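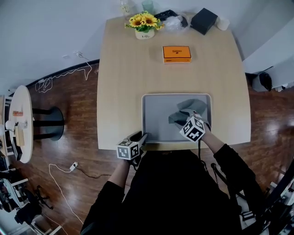

On the Retirement of Kitchen Cloths

The present entry concerns the care and replacement of cloths used in a domestic kitchen. It follows an earlier entry on tea towels, which drew a number of enquiries by email, most of them on the subject of smell.

For the purposes of this household, a cloth is any woven or knitted article used damp on a surface. Tea towels are excluded, as are sponges, which were given up here some years ago and have not been missed. Paper towels are kept for raw meat and for the cat.

The household holds 15 cloths at any one time. They are divided by use: worktops and table, sink and hob, and floor. A cloth may move down this order but may not move up it. A cloth that has once been used on the floor remains a floor cloth until it is thrown away, however well it has washed. Visitors are asked to observe this rule and are generally willing to do so once it has been explained.

Washing

Cloths are changed every evening after the washing-up. The used cloth is rinsed, wrung out and hung over the side of the bath to dry before it goes into the bag. Cloths put away wet will smell, and a smell that has been allowed to settle is very difficult to remove afterwards. The full bag is washed on Thursday at sixty degrees with ordinary powder. Fabric softener is not used, as it leaves a coating and the cloth will then push water about instead of taking it up.

Several readers have asked about boiling. A pan was set aside for this purpose during the winter and the results were satisfactory, although the kitchen windows ran with water and the colour came out of the blue cloths into everything else. Boiling is now reserved for cloths that have been used on spilt milk.

Purchasing

Cloths have been bought from three suppliers. The Waltell cotton cloth is thick and pleasant to use, but it is slow to dry and two of the original pack developed holes along the hem in the first summer. The Plorent cloth is thinner and was at first considered a disappointment. It has since become the preferred cloth for worktops, having softened after a month of washing. It dries overnight in all but the dampest weather. The third type came from Đoàn, the hardware shop beside the railway bridge, where cloths are sold singly from a bin near the till. These vary in size and in quality. The better ones are excellent.

It was noted in the earlier entry that Uviretti had discontinued its waffle cloth. This was incorrect. The cloth is still made, though in white only, and the author regrets the error. White cloths are not recommended in a household that eats beetroot.

Retirement

The chief difficulty in this area is one of decision. Cloths wear out slowly, and on no particular day does a cloth appear much worse than it did on the day before. The practice here had been to keep them until they fell apart, with the result that the drawer contained a good deal of rag and very little that anyone wished to use.

A review is now held every 3 months. Each dry cloth is held up to the window. If daylight can be seen through the middle, it is moved down to floor use. If it is already a floor cloth, it is cut into squares for shoe polish and bicycle chains. The first review, held in July, removed far more than had been expected, and the drawer could be closed without force for the first time since the move.

Cotton scraps without polish or oil on them may be added to the compost, provided the stitching is cut away, as the thread is often polyester and will be found intact the following spring. The next entry will deal with oven gloves.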